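Angeliki Tzanetos
14 Mar 2019

Thread on storing and moving foam armor, since three people asked me the same thing after the Buston con.

I'm talking about EVA foam, 10 mm for the body and thinner stuff for trim. Thermoplastics behave differently and I don't use them much.

First thing is heat. A closed car in the sun will soften contact cement and your seams will open. Mine opened on the left shoulder of the Irkia knight, right along the front where the judges stand.

Take everything apart before you pack. If your chest piece doesn't come apart, add buckles or snaps at the sides. It took me one evening and I should have done it when I built the thing.

Stuff the curved pieces. Old T-shirts work. Newspaper works too but the ink comes off on light paint, so wrap it in a plain bag first.

Do not stack thigh pieces inside each other with the painted sides touching. Even sealed paint sticks if it sits long enough. I put a pillowcase between mine.

I paid 60 dollars for a hard bin with wheels. The whole Irkia set fits except the helmet, and the helmet goes on my lap.

Eduardo Sarmiento asked about flying with it. I checked the bin once, to Talavera, and the only damage was one bent horn. Props I ship ahead to the hotel – call them first and ask if they charge for holding a box.

Repair kit: contact cement, two spare buckles, a craft knife (checked bag), matching paint in a small jar, Velcro. Label the paint. I have brought the wrong gray before.

At home, hang the chest piece on a wide hanger and keep it off the floor. Flat pieces go flat.

I'll do straps and padding in April when the Drilex build is further along.

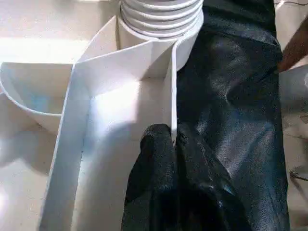 2 min read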